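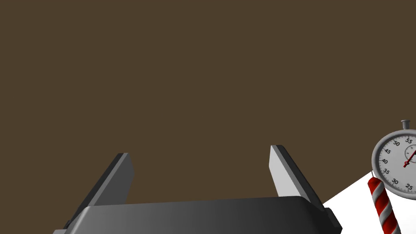 Skoralstead Guidelines

The Skoralstead Guidelines are a set of voluntary rules for preparing, running and reporting tabletop handling trials with simulated robot arms. They were drawn up at a workshop held one December in the town of Skoralstead, from which they take their name, and they have been looked after ever since by a small editorial group. The guidelines deal with fairly homely matters, such as how objects should be placed, what the gripper should be doing when a trial begins, how long a trial may last and what has to be written down afterwards, and they leave questions of how the robot is controlled entirely to the people doing the work.

Background

The idea grew out of a disagreement, a friendly one by all accounts, between two groups who had been comparing results for most of a year before they realised that they were starting their trials differently. Davina Baird's group at Deltinmont began every attempt with the gripper open and clear of the table, while Tatsuya Ogura and his colleagues at Wuvance let the arm start wherever the last attempt had left it. Both sets of figures were perfectly sound taken alone, but they could not sensibly be put side by side, and a good many tables had to be drawn up again. Baird and Ogura wrote a short note about the muddle, Åsmund Dahlgren offered to host a meeting, and the first draft of the guidelines was agreed there over two rather long afternoons.

Contents

The guidelines are divided into four parts, which are usually known by their working names: starting state, objects, timing and records.

Starting state. A trial begins with the gripper fully open and holding nothing, with clear space between the two fingers. A simulated wrist view taken at the first step should show both fingers, so that anyone going back through the records later on can check the opening for themselves. Objects need not lie between the fingers at this point, or even wholly within the view. A stopwatch partly out of sight at the right-hand side, with a red-and-white striped cylinder beside it, is a perfectly acceptable start, provided that the full layout has been saved separately. This last point is one that newcomers tend to overlook, and the editors have added a reminder in two different places.

Objects. Every object is to be listed by a plain name that a reader from outside the project would understand, together with its size, its weight in the simulator and its position at the start. Where the nature of an object is open to doubt, the guidelines ask for a name based on its shape and markings - "striped cylinder", say - with any more particular name given in brackets afterwards. Printed faces, such as dials with numerals, should be kept legible at the resolution actually used in the trial. Plain table surfaces and plain backgrounds are allowed, although a set of trials that uses nothing else has to say so on its first page.

Timing. A trial is counted in simulated seconds and may run for no longer than 72 of them. Time taken by the computer is reported on a separate line and must never be added in. A clock or stopwatch that happens to be among the objects has no standing as a timer, whatever its hands may show, and it is treated exactly as one would treat a mug or a spoon.

Records. A full set consists of 100 trials for each layout, and a claim that covers several layouts together must rest on at least 1000 trials. Failed attempts are kept with the successful ones and in their original order. The random seed, the version of the simulator and the name of the person who set up the layout are all to be given, and a trial stopped by hand is marked as stopped, with a few words on why.

The Rocha set

The best-known collection prepared under the guidelines is the Rocha set, put together by Yuto Hamada and Tsutomu Miyazaki, which holds 2472 trials. It is often used for teaching, partly because its notes are so generous and partly because its makers left their own corrections in plain view. Miyazaki's remarks on the naming of objects, which take up a surprisingly large share of the notes, were later copied almost word for word into the objects part of the guidelines.

Reception

The guidelines have generally been received kindly, particularly by smaller groups, who have found it a comfort to have somebody else's checklist to lean on. The main complaint has been about the starting state. Hamada has argued that a gripper which always begins open and empty tells one very little about how it would recover from an awkward position, and that a fixed share of trials ought to begin with the fingers part-closed. Baird replied that such trials are welcome so long as they are reported as a set of their own, and a short annex to that effect has since been added.

There has also been some grumbling about the rule on stopped trials, which a few users find fussy. Dahlgren, who wrote it, has defended it warmly on several occasions, saying that he once spent the better part of a week puzzling over a gap in his own records and would be glad to spare other people the trouble.

Revision

Proposals for changes may be sent in at any time and are read together once a year, in December. Small corrections of wording are made straight away. Anything that would alter how a trial is run has to be tried out first by two groups who do not share a simulator, and their notes are published alongside the new text.

See also

Deltinmont layout notes
Reporting of failed grasps
Simulated wrist views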